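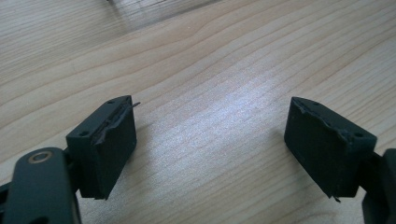
How Does a Tree Turn Into a Table?

Knock on a wooden table. Go ahead, give it a good knock! The stuff under your knuckles used to be alive. It drank water, it grew a little fatter every year, and birds may have sat on it and yelled at each other in the mornings.

So how does wood get made in the first place? Let's start inside the trunk, where all the best stuff happens.

A tree is a bundle of straws

If you could shrink down to the size of a speck of dust and walk into a tree, you would find yourself in a forest of tiny tubes. Water climbs up through those tubes from the roots to the leaves. In a very tall tree that is a long, long climb, and the tree doesn't have a pump or a heart to help. The leaves let water drift out into the air, and as it leaves, it pulls more water up behind it, like sipping through a straw.

The walls of the tubes are made mostly of something called cellulose (say it SELL-yoo-lohss). Cotton is mostly cellulose too, so your T-shirt and your desk may be distant cousins! Another material, called lignin, holds everything stiff. Without lignin a tree would flop over like cooked spaghetti.

Reading the rings

Just under the bark is a super thin layer where the tree grows. In places with warm and cold seasons, it makes wide, pale wood in spring when there is lots of water, and then thinner, darker wood as summer goes on. One pale band plus one dark band makes one ring, and one ring usually means one year.

When I was in fourth grade, my neighbor Amanuel Woldegiorgis let me count the rings on an old oak stump behind his house in Drismont. I got to 56! I lost my place twice and had to start over, and I used pins to mark every tenth ring. If you try this, bring pins.

A skinny ring can mean a dry year. Scientists who study rings can find out about weather from long before anybody wrote it down. Isn't that amazing?

What is grain?

Now look closely at a piece of real wood furniture. See any stripes or swirls? People call that the grain. The pattern changes depending on which way the saw went through the log. Cut straight across, and you get circles. Cut the long way, and you may get straight lines, or big pointy shapes like flames or mountains.

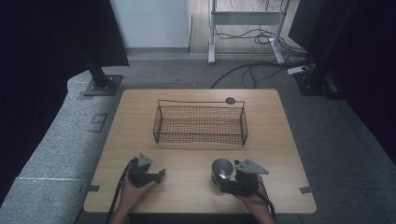 Knots are my favorite part. A knot is the spot where a branch once grew out of the trunk. The trunk kept getting wider and wrapped itself around the bottom of the branch, so the grain has to swerve around it like water going around a rock.

Why wood has to wait

Fresh wood is full of water. If you built a table from it right away, the boards would shrink and twist as they dried, and your soup might slide off one end. So boards are stacked with small sticks between them to let the air through, and then everybody waits. Thick boards can take more than a year outside. A big warm room called a kiln does the job much faster.

Even dry wood never quite stops moving. It swells a tiny bit in damp weather and shrinks in dry weather. Does a door in your house stick in July? Now you know why!

Try it at home

Rub a crayon sideways on paper laid over a piece of rough wood (ask a grown-up which piece is okay). The grain will pop right up. Try three different pieces and see if a friend can match each rubbing to its board.

Words to know: cellulose, lignin, grain, knot, kiln

Written by Issa Smadi

We use cookies to remember your reading level. Accept | No thanks

Contact Pruren Kids | © Pruren | Back to top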